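1/ Depuis mars on nous vend la cellule Pamutine comme « sans entretien ». J'ai ouvert le carnet de maintenance. Sans entretien, donc, avec 14 lignes dedans.

2/ La doc de Gredham dit : recalage de la pince tous les 500 cycles. Très bien. Sauf que le compteur repart à zéro à chaque coupure du contrôleur. Donc en pratique, recalage quand quelqu'un y pense.

3/ Le câble, pareil. Mou conseillé au poignet : 12 cm. Avec 12 cm il tire dès que le bras part à gauche. J'en laisse plus, j'attache en 2 points et j'attends qu'on m'explique pourquoi j'ai tort.

4/ Vis des articulations des doigts : contrôle à la main, sous tension coupée. Le voyant vert ne vaut pas coupure, quoi qu'en dise la formation.

5/ Réglage de hauteur ce matin, pince au-dessus de la table, carotte orange et carambole de chaque côté, bac blanc vide devant.
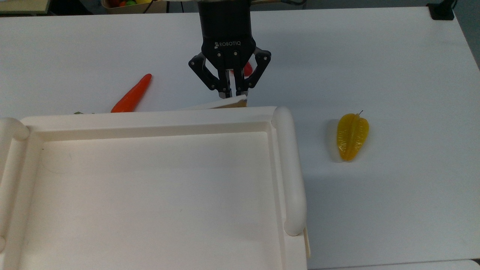

Purska, équipe Maintenance cellules robotisées

6/ On me promet que la mise à jour de mai garde le zéro en mémoire. On me l'avait déjà promis pour la précédente. Je garde ma cale et mon crayon.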